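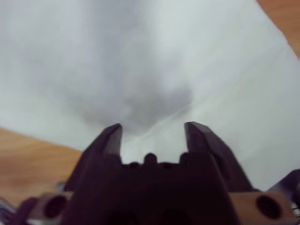
Gripper fault on closing, cell stopped twice now

geteden_nightshift
Joined October
Posts: 72

Hi all. Arm keeps dropping out on the sheet pick, need ideas before tomorrow's run. Fault is grip force timeout, comes up right as the fingers close. Sometimes it goes 20 picks clean, then two faults in a row. The sheet isn't flat on the table, it's got that rumpled bit right where the fingers come in, grey dip in the middle with creases running off it, and I'm wondering if the tips are biting the timber underneath instead of the material. Controller is a Tondex, firmware whatever it shipped with. Force limit set at 900 in the config, havent touched it. Anyone seen this?

mallee_bolt
Drop the force limit. 900 is way too high for anything soft. If the tips touch the table at that setting it'll try to squeeze the bench and time out.

geteden_nightshift
Tried 133 for an hour. No timeout but it let go of the sheet halfway across. Twice. Second time it draped itself over the light curtain and stopped the whole cell, had to walk round and reset.

mallee_bolt
OK so something in between. You went from one end to the other mate.

Chauke_user
Disagree with the force thing. Classic approach height problem. The fold moves every time, so your Z is wrong every time. You taught it on a flat sheet I bet?

geteden_nightshift
yeah taught flat. Brand new sheet, smoothed out by hand.

Chauke_user
There you go. Reteach with it rumpled, come in higher, close slower. Leave the force alone till that's sorted or you're chasing two things at once.

mallee_bolt
Reteaching on a rumple just gives you one rumple. Next one's different. He needs compliance in the fingers or a lower limit, pick one.

Chauke_user
He needs to not have the fingertips in the table. Everything else is second.

pinion_dad
Before either of you, what's it do on fault? Does it hold or open?

geteden_nightshift
Opens. Then retracts.

pinion_dad
Opens straight away? Even if it's carrying? I'd want that changed. Ours (Hellar line, different arm) was set the same and it dumped a part when a bloke was leaning in to clear the last one. No one hurt but the part landed next to his hand. Set it to hold and wait for a person. And you shouldnt be able to reset from a spot where you can't see the table.

geteden_nightshift
Reset button's on the far side of the cabinet. Can't see the table from there, no.

pinion_dad
Move it. Today if you can. Lock it out first, don't do it on a pause.

mallee_bolt
Agree with that bit. Still say 900 is mad.

geteden_nightshift
25 June 2018
Update. Locked out, moved the button, changed fault action to hold. Pulled the fingers off as well and the left tip has a shiny flat worn on it, so it has been hitting the table. Raised the approach and slowed the close. Force limit is down a bit too, so youre both happy. Ran the shift with one timeout. It held like it should and I cleared it with the power off.

Chauke_user
Told you. Z.

mallee_bolt
He dropped the force as well, read the post

geteden_nightshift
One timeout is still one too many. Going to try a strip of foam under the sheet next, will post the settings if it works.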